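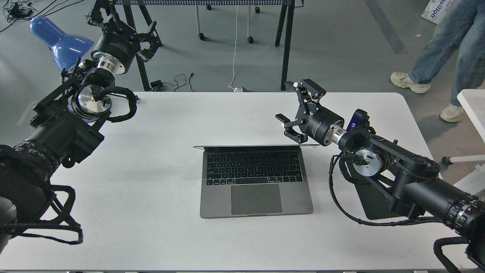 The Ilau table with a laptop in the middle of it.

Ilau compact work table review: a plain white top that does most things right

Reviewed 2025-10-19
Category: Desks and tables
Sold by: Wavham
Finish tested: white

I have been using the Ilau table since March. It replaced an old pine desk that had a drawer I never opened and a back edge that scraped the wall every time I leaned on it. I wanted something plain, light in colour and easy to wipe, and I didn't want drawers, a hutch or a keyboard tray. The Ilau is a top and four legs, so on that score I got what I ordered.

I paid $400 at Wavham, delivery included. It came in one flat carton, heavier than I could comfortably carry up the stairs by myself. I opened it at the bottom and took the pieces up one at a time.

Assembly

There are 12 bolts and an Allen key in the bag. The instructions are a single folded sheet with drawings and no words, and the drawings are clear enough. The legs go on with the top face down, so put a blanket on the floor first. The white finish picks up grit easily and I put a small scratch near one corner before I had even stood the thing up.

I had it together in under an hour. One bolt wouldn't bite until I had backed off the others on that leg and started again. My advice is to leave everything finger tight until all the legs are on, then go around with the key. The sheet doesn't mention this.

The feet screw in and out for levelling. My floor slopes toward the window and I needed nearly all the adjustment on one side. If your floor is worse than mine, buy felt pads as well.

The top

Most of the money has gone into the top. It is a rectangle with rounded corners, and after years of catching my hip on a square one I appreciate them more than I thought I would. The edge is smooth to the forearm. I type for a good part of the day and haven't had the red line across my wrists that the pine desk gave me.

White shows everything. Coffee rings come off with a damp cloth if you get to them the same day. Pencil comes off. Ballpoint needed a bit of dish soap and some patience. I had one stain from a turmeric takeaway container that took a week to fade, and I can still find it if I know where to look. It's faint enough to live with.

The finish isn't shiny enough to throw a ceiling light back in my eyes, and my mouse tracks on it without a mat.

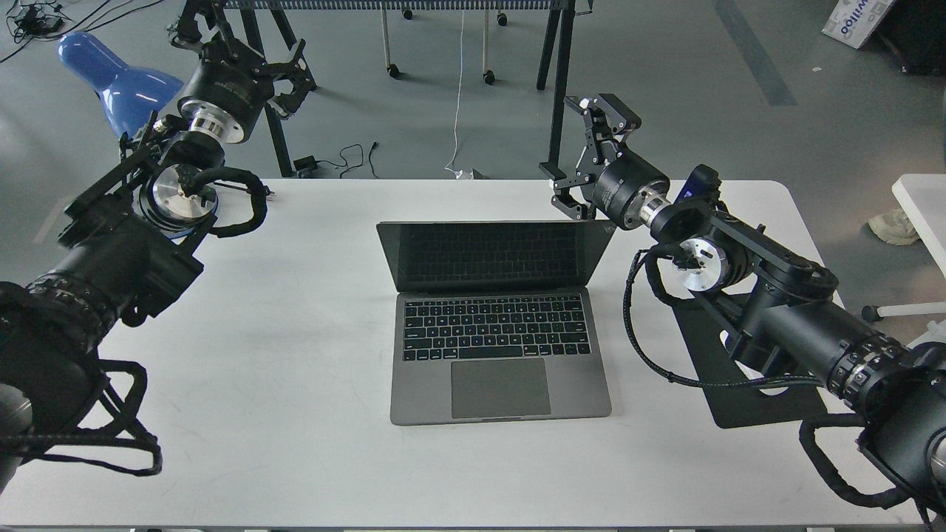 Depth is where small tables usually let me down. A lot of them are built for a laptop and nothing else, so the moment you want a notebook in front of you the screen ends up hanging over the back. The Ilau is better than that. With the laptop open near the centre and the screen tilted back, there is still white table between its front edge and you, and that strip is where my forearms or a pad of paper go. I can push the computer back when I'm writing by hand and pull it forward when I'm typing, and I never feel like I'm working on a shelf.

Width is fine for one person. Two people side by side would be bumping elbows. Wavham lists it as suitable for shared use, and I wouldn't buy it for that.

Stability

This is the weaker part. Pushed front to back it is solid. Pushed side to side there is a small wobble, and I notice it when I'm erasing something or typing hard. Tightening the leg bolts again after the first month helped a good deal. I have done it once more and it has held.

For comparison, I used a Dönmez table at my last workplace for a couple of years. That one had a steel crossbar between the back legs and didn't move in any direction. It also cost a lot more, and I hit the crossbar with my shins daily. I would still pick the Ilau for a room at home — but anyone who wants to clamp a heavy monitor arm to the edge should look at the Dönmez first.

Cables

There is no grommet, no tray and no channel. Power cords go over the back edge and down. I added a Drodineo clip strip, $19, which sticks to the underside and holds a charger and a lamp cord out of sight. It has stayed put since I wiped the spot with rubbing alcohol and pressed it on a second time. The first try, on bare board straight out of the box, lasted two days.

At this price I think Wavham could include something similar.

At the end of the day
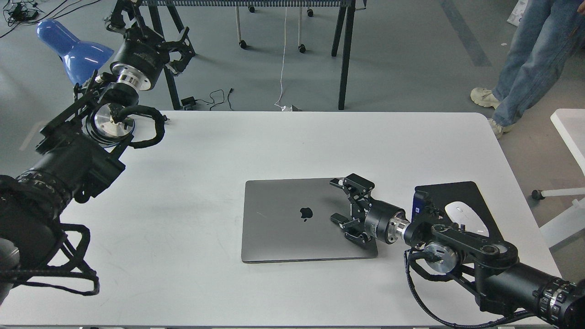 I close the laptop when I finish and leave it where it is. The table looks tidy with very little on it, and a closed computer and a mouse don't take up enough room to bother me. It gets used for other things in the evening, mostly sorting mail and wrapping parcels, and once for cutting out a sewing pattern. For the pattern I put down a cutting mat. I wouldn't take a blade to the surface directly.

What I liked
Rounded corners and a comfortable edge
Enough depth to write in front of a laptop
Cleans up easily if you don't leave things sitting

What I didn't
Side-to-side wobble until the bolts are retightened
No cable management of any kind
Finish scratches during assembly if you aren't careful

Rating: 4 out of 5

I would buy it again in the same size. If Wavham brings it out in a grey I would probably choose that one, on account of the turmeric.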